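Groups > Girkthorpe Online > Meeting Notes

Wednesday, March 4, 2026
By Raelene Tamihana

2 comments · 6 shares

Minutes of the Girkthorpe web group

Present: me (taking notes, so blame me for the spelling), Fletcher Henare in the chair, Paora Rakena, Ezequiel Lozano. Apologies from Alby Lockyer, who had a late shift.

Last month's notes

We agreed the February minutes with one change. I'd put that Paora would renew the domain name and it was meant to be Ezequiel. He'd done it anyway, so no harm done, but I've corrected the copy in the shared folder.

Moving the calendar

This took up most of the evening. As you'll remember, the calendar on our site runs on an old plug-in that stopped getting updates, and Fletcher wanted us to settle on a replacement before anything breaks. Ezequiel had set up trial versions of the two we shortlisted, Stanance and Bolger, and he put both on the big screen so we could have a go.

I liked Stanance straight away. You click on a day, type the thing in, and there it is! Repeating events were easy too, even the awkward "first Monday unless it's a bank holiday" sort. Paora was less keen. He manages the hall bookings and he wanted to know what happens when two people go for the same slot, so he and Ezequiel both tried it at once on their phones. Stanance let both of them have it. Bolger gave Paora the booking and told Ezequiel to pick another time, and I have to admit that rather took the shine off my favourite.

Bolger is uglier, though, and I asked for that to be minuted. The month view is all grey boxes and the text is tiny on a phone. Ezequiel says there's a setting for larger text and he thinks he can change the colours to match ours. He'll have a go and send round a link.
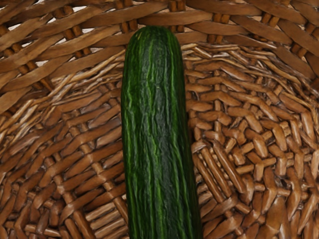 We then got on to moving the old entries across. There are 794 of them, going right back to when the site started, and Fletcher asked whether we need them all. Paora would like to keep everything, as people do ask him when such and such was held. I said I couldn't see anyone hunting for a cancelled yoga class from years ago. In the end we settled on moving the current year into the new calendar and saving the rest as a spreadsheet that Paora can search. Ezequiel has tested the export and it comes out fine apart from apostrophes, which turn into a string of odd symbols. I've offered to tidy those up with find and replace.

Agreed: go with Bolger, provided the text size can be sorted. Fletcher and Paora for, me for (with a sigh), Ezequiel happy either way.

Passwords

Alby had sent a note asking us, again, to stop emailing the admin password to each other. Fair enough. He recommends Lurley, a password manager with a shared vault, and he's using it at home already. Fletcher was worried about what happens if he forgets the main password, and I was thinking the same but hadn't liked to say. Ezequiel explained that you print a recovery sheet when you set it up and keep it somewhere safe - a drawer at home will do, but please don't pin it to the noticeboard.

We'll all set up Lurley on our own machines before the next meeting. Once that's done Alby will change the admin password and put the new one in the vault. Anyone who gets stuck should ring him in the evening, after tea.

Contact form

Paora says the junk messages are getting worse, mostly people offering to get us to the top of the search results. Ezequiel will add a hidden field that catches the automatic ones. I asked if we could have one of those "tick the squares with traffic lights" puzzles and was firmly outvoted.

Any other business

Fletcher's laptop still won't talk to the projector unless he restarts it with the cable already in. Paora has a spare adaptor and will bring it along.

To do

Ezequiel: Bolger text size and colours, hidden field on the form
Raelene: apostrophes
Paora: check this year's hall bookings against the export, adaptor
Alby: Lurley vault, then the password change
Everyone: install Lurley

Next meeting is at Fletcher's, same time as usual. Please use the side door.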